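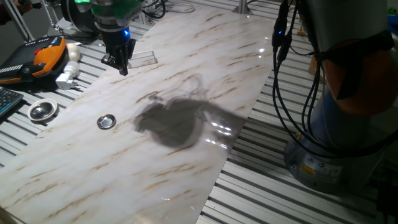 The marble-look panel on the slats, with the two lids and the little clear piece.

June 5, 2023

Up before six with the light, and because I couldn't get back off I lay there thinking about the panel again. I know it's a silly thing to lose sleep over. It has been on my mind since the middle of May, though, when the man from Toivonen sent the price for doing the whole of the kitchen side in proper stone, and it came to 3,389 pounds, and I put the letter in the drawer with the takeaway menus and made myself a cup of tea and then took it out again to see if I had read it wrong. I hadn't.

So, the panel. It was 49 pounds from Jarkwood and I have grown so fond of it. I keep going back to look at the veins. They are thin and brown, some more of a tan, and they go across the white like the cracks in the glaze on Mum's old milk jug, the one with the chipped lip that I still can't bring myself to put flowers in. The white has a bit of grey in it too, which you don't notice until you hold something truly white next to it. And it shines! I had worried it would be one of those dull finishes that take up every fingerprint, but when the lights are on overhead they come back at you in bright spots, more at one end than the other, and down the long edge as well.

What I can't settle is where it ought to go. My first thought was the shelf by the window, in place of the old painted board which has gone tacky (the jam pans leave rings on it every summer and I've given up scrubbing). It's a long narrow place and wants a long narrow thing. But then I thought of the bit beside the cooker, where I am always short of somewhere to put a lid down, and that might be the more sensible use. I do like a thing to be used. Dad had a good tablecloth that came out four times in my whole childhood and it still got a hole in it, from moths.

The lids are a bit of a puzzle as well. They don't match. The small one is a dear thing, all mirror on the inside with a darker edge, and the larger one is more of a bowl with a white rim round it and the silver in the middle. I'd always thought of lids as belonging under the sink in a heap, but sitting next to the marble look they seem to smarten up, and I've half a mind to keep a few of them out on show. Oddur would say that is how dust gets invited in. She rang at ten, as it happens, and we were on for nearly an hour, so I may as well put down what she said.

Oddur Steinarsdóttir has never in her life agreed with me about a kitchen. She thinks white is a mistake for anyone who drinks as much tea as I do, and she thinks beetroot and marble, even pretend marble, should be kept in separate houses. I told her the veins would hide a drip or two. She said brown veins only hide brown drips. Then she went off on to the subject of her stairs, which cost her 800 pounds to have carpeted and are already going at the bend, and I said how sorry I was, and I was sorry, but I also felt a tiny bit better about my 49. She is coming up at the end of the month and will give her opinion in person, bless her. I must air the back bedroom.

After that I walked down to Londis for milk, a lemon and a packet of those ginger biscuits, and forgot the lemon. Lovely and warm out, with a bit of a breeze by the church. The elderflower is nearly all open along the lane. I stood about under it longer than I meant to and came home with pollen all down one sleeve of the navy cardigan.

Cleared the window shelf this afternoon, anyway, so that's a start. Off came the tea caddy, the string tin, two dead pens, the little brass scales, a candle I was saving for a power cut and a Stodomon catalogue from goodness knows when with a page turned down at bathroom cabinets. I washed the wall behind with sugar soap and it came up a different colour, a sort of buttery cream I had forgotten we ever chose. Found a pencil mark under the caddy in Peter's handwriting that says "level to here". I didn't rub that out. The new shelf will cover it and I shall know it's there.

Measured twice with the old wooden rule and wrote both lots down on the back of the Toivonen envelope, and they disagreed by the thickness of my thumb, so I shall have to do it again tomorrow with my other glasses. There's the corner to think about too, as the wall leans in a little where the pipe comes through. I would rather have a gap there and fill it than have anyone cut into that lovely edge. Perhaps a piece of something clear stood up behind, to keep the splashes off the paint, like that small see-through block lying on the marble, only larger. I rather like how you can hardly tell it's there but for its edges.

I also need to buy a decent adapter, come to think of it. Seeing that white one with the two metal prongs put me in mind of the radio Oddur gave me, which has sat unplugged on top of the fridge since Christmas for want of one, and I could have it on the new shelf for the afternoon play.

Cheese on toast for supper, with the last of the chutney. Everything off the shelf is still all over the kitchen table, so I ate on my knee by the back door with the cat looking at me. If I don't get it put straight tomorrow I shall be eating on my knee all week. Must ring Jarkwood in the morning about the right glue, and get that lemon.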